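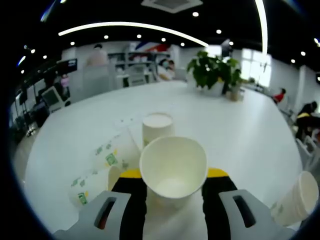
Big table with the paper cups and the stack of clear plastic ones, plant at the far side.

November 17, 2019

Cups again. I was asked to write down whether we should keep buying the paper ones with the green print or go back to the clear plastic for the table work, and I said I would, though I think the answer has been decided already by whoever placed the last order.

Background for anyone reading later. Billoveo sells the paper cups by the case, 3,000 to a case, under the name Belora. The sheet that comes with them says "stays dry outside for 30 minutes when full." It doesn't say full of what, or full to where. I wrote to ask in March and got the same sheet back as an attachment. Wenche Sjöberg thinks they're fine and that I'm hard on them. She may be right about the second part.

What I wanted to know:
Do they stand up well on the white table when empty and when full?
Does the bottom seam hold?
What does a spill do to the table, and how long does it take to get it off?

Standing, empty

They fall over, and I don't think this needed a test. An empty paper cup weighs next to nothing and the table is smooth, so a sleeve catching a rim is enough. One on its side will roll in a curve and stop against something, or go off the edge, depending on which way the wide end is pointing. I spent too long on this. The taper sets the curve, so if you lay one down on purpose, put the open end toward the middle and it at least has a chance of coming back to you.

The clear plastic ones are no better standing alone. As a stack on its side they behave, mostly by being long and heavy enough to stay where they're put. Wenche counts that in their favor. I'd say it's a point in favor of stacks, and the paper ones would do the same if we ever left them stacked instead of spreading them all over the table by lunchtime.

Standing, full

Better, as you'd expect. A full cup is hard to knock over with a sleeve. The trouble is what people mean by full. I had written "fill to a finger below the rim" on the card, and the card was by the sink, and the table isn't by the sink. So we get cups filled almost to the brim, and then any squeeze on the sides has to come out somewhere. Paper walls give. You push in the middle and the level goes up at the top, and with no room left it goes over.

Now for the part where Wenche and I disagree. The cup in question had a puddle at its base, pale and a bit yellowish, and a second foamy patch off to the right on the table. She says leak, bottom seam, bad case, send it back. I say I can't tell. The lower part of the wall looked wet, but a wall that has had liquid run down it looks wet too. The print was still clean farther up. The level was still close to the rim, which proves nothing either, as we don't know where it started. And a leak at the seam doesn't explain a separate splatter to the side of it. Until somebody fills one to the line, sets it on a dry paper towel and leaves it alone, "leak" is a guess.

The color bothers me more than the quantity. What was in the cup was plain white. What was on the table was not. Thin layers look different from deep ones, sure, and there may have been something on the table from earlier. I asked if it had been wiped that morning and got three different answers. 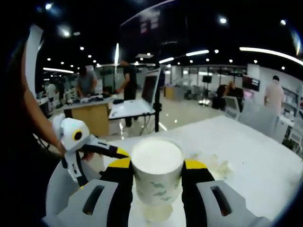 Getting it off the table

Two cleaners to hand. Akpan spray, which everybody reaches for because the bottle is on the shelf, and the Furine powder, which lives under the sink and has to be mixed. The claim on the Akpan bottle is that it leaves no film. It does leave a film. Run a finger over it an hour later and it squeaks, and a cup set down there slides differently from a cup set down on bare table. I wouldn't care in a kitchen. I care here, as half of what we note down is whether a cup stayed where it was placed.

Furine is slower and smells like a swimming pool. No squeak afterward, though. Plain warm water and a cloth did nearly as well on a fresh spill, and I suspect both products are mostly warm water and a cloth with extra steps. A spill that has been left to dry is another matter and needs the powder.

Order that worked for me:
Move the dry cups away first. If you wipe around them the bottoms pick it up and print rings everywhere.
Lift the full cup straight up, with a towel ready under it. Don't drag it out of the puddle.
Blot. Wiping foam just makes a bigger patch of foam.
Warm water, cloth, then a dry cloth.
Lift the cable before wiping under it, and wipe the cable too.

Layout, for next time

I'd like us to settle on something simple. Standing cups in a loose group toward one side, a single cup out near the middle, nothing within a sleeve's reach of the edge. Wenche prefers them bunched closer, touching, with the idea that neighbors hold each other up. My objection is that when one in a bunch goes it takes the next one along, and then the one in the back can't be seen over the rims in front, so you find out about it last.
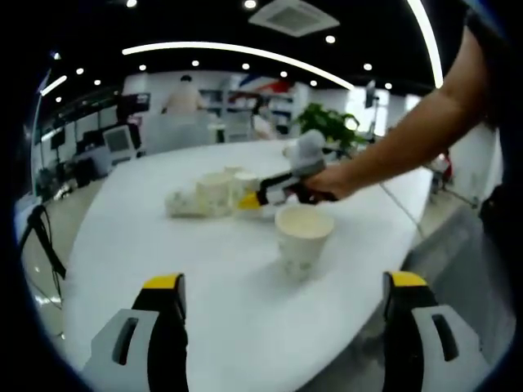

She also says that a spread-out table takes longer to clear, and that one I'll give her. I timed both with the same number of cups and the bunch was quicker by enough that I stopped the watch and didn't bother repeating it. Put me down as unconvinced about the tipping and persuaded about the clearing.

The plant should stay at the far end. Someone suggested moving it to the middle "to make it nicer" and I'm against it. It drops bits and it wants watering, and we have enough liquid on that table.

Stock

421 paper cups left in the open case, counted this afternoon with the crushed ones thrown out. At our rate that's not many weeks, whatever the order form says. I don't know how many clear ones and have not counted them.

Still open

Paper towel test, cups filled to the line, left for the full 30 minutes, nobody leaning on the table. I'd want at least 2 from the open case and the same from an unopened one. If all the towels stay dry I'll stop saying the sheet is nonsense, at least for water.

Same test with the white fill, which is the one I care about. Billoveo will say it's outside intended use.

Copy the fill line card and tape it up at the table.

Ask who put the Akpan back on the shelf. I had moved it under the sink on purpose.

No reorder until the towels are done. Wenche has read this and wants it noted that she would reorder now.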